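Baptism at Fluvine Chapel: Frequently Asked Questions

Who can be baptized?
Anyone who has put their faith in Jesus Christ and wants to say so publicly. We do not baptize infants. Children under 10 meet with an elder together with a parent first.

Do I have to take a class?
Yes. It is one evening, 40 minutes, in the Mtshali Room. We read Romans 6 and Matthew 28 and leave time for questions. The next class is in March.

I was baptized as a baby. Should I be baptized again?
We ask you to study the passages and talk it over with an elder. You may attend and serve here while you decide. Membership is a separate conversation.

What should I bring?
Dark clothes that can get wet, a change of clothes and a towel. Robes are available in adult sizes.
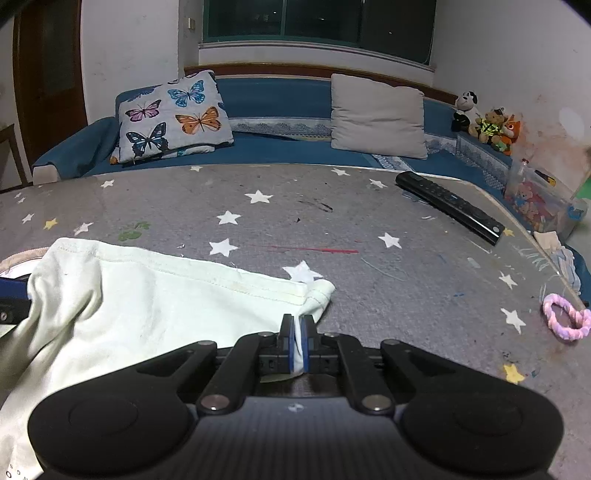 Pale mint cloth with a stitched hem.

Will I have to speak?
You will be asked two questions and can answer "I do" to both. If you want to share your testimony, send it in writing beforehand and keep it under a page.

Does baptism save me?
No. We are saved by grace through faith (Eph. 2:8-9). Baptism is an act of obedience that follows.

Can my family take part?
Yes. Let us know how many seats to hold in the front rows. Doors open at 6 p.m.

How do I sign up?
Fill out a card at the welcome desk or speak to Ghada Majali in the church office, extension 627.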